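Courseware > Service Robotics > Unit 3: Equipment and Procurement

Chapter 11
Evaluating a Household Manipulation Kit

Ewurabena Kyei and Nana Boateng

Last updated: January

11.1 Purpose of the Chapter

The preceding chapters treated the arm, the hand, and the sensors as separate subjects. A buyer seldom meets them that way. Equipment for household work is usually sold as a kit, with the arm, the gripper, a wrist camera, the mounting hardware, and the control software under one part number and one warranty. The student who is asked to recommend such a purchase must judge the kit as a whole, and must do so from a data sheet, a demonstration, and a short period of trial use.

This chapter follows one kit through that process. The Morkard Home Kit is offered by Etwood to training programs and small service firms. It is supplied with a parallel gripper, a small camera mounted at the wrist, and a software package called Sowah, which handles calibration, motion planning, and the recording of trial runs. The list price at the time of writing is $3289, excluding the mobile base. The kit is neither the least nor the most expensive of its class, and its documentation is complete enough for classroom use.

11.2 The Task Selected for Review

Every review of this type depends on the choice of task. A kit that performs well with rigid blocks on a bench may perform poorly in a living room. The task used throughout this chapter is the retrieval of clothing from upholstered furniture. It was selected on three grounds: the object has no fixed shape, the surface beneath it gives way under pressure, and the work must be done in a furnished room where lighting changes during the day.

Folded or bunched clothing presents the gripper with several possible grasp points, few of which are equally good. A raised fold near a waistband may be taken easily, while a flat layer of the same garment may slip between the fingers or be pushed along the cushion. The seams of the cushion add a further difficulty, as a finger tip may catch on a welt during a low approach. Color assists the vision system where the garment stands out strongly from the seat, but students should not assume that this condition will hold in every home.

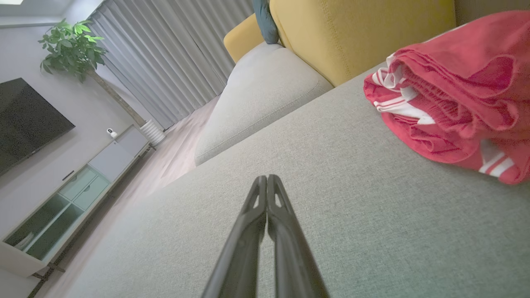 The approach is therefore the first element to be examined. Sowah allows the operator to select a vertical descent or an angled one, and the Morkard manual recommends the angled approach for sofas and armchairs, where a backrest limits the space available to the forearm. In an angled approach the camera is also tilted, and the horizontal lines of the room no longer appear level. The software corrects for this when it estimates the position of the object. The operator who watches the raw camera view must learn to make the same correction by eye.

The second element is the state of the fingers during travel. Closed fingers occupy less space and are less likely to snag. They must, however, be opened before contact, and the point at which they open is set by the operator. Too early a setting sacrifices clearance near cushions and armrests. Too late a setting may cause the fingers to spread against the fabric and disturb the folds.

11.3 Terms of the Offer

Etwood sells the kit with two levels of support. The basic level covers replacement of defective parts and access to written guides. The extended level, marketed under the name Rirer, adds remote calibration and a scheduled review of recorded trials. A buyer should request the conditions of both in writing and should note which parts are classed as consumable. In the Morkard agreement the finger pads and wrist cable are so classed, while the camera is not.

The authors' own trial comprised 348 grasp attempts in furnished rooms, using the basic level of support. The record of those attempts forms the basis of the exercises in Section 11.6. Results are reported separately for each garment type, and a single success rate for the kit is deliberately withheld until the student has considered how such a figure should be weighted.

11.4 Objectives

On completing this chapter, the student should be able to:

- read a kit data sheet and identify claims that require a trial;
- design a retrieval task suited to the rooms in which the kit will be used;
- distinguish a failure of perception from a failure of grasp;
- compare support agreements on the basis of likely use;
- prepare a written recommendation for a purchasing office.

Familiarity with the gripper terms introduced earlier in the unit is assumed. Section 11.5 begins with the data sheet.

Filed under: Robotics Textbooks, Grippers, Product Evaluation

Contact the Editors | Copyright Ewurabena Kyei and Nana Boateng. All rights reserved. | Back to top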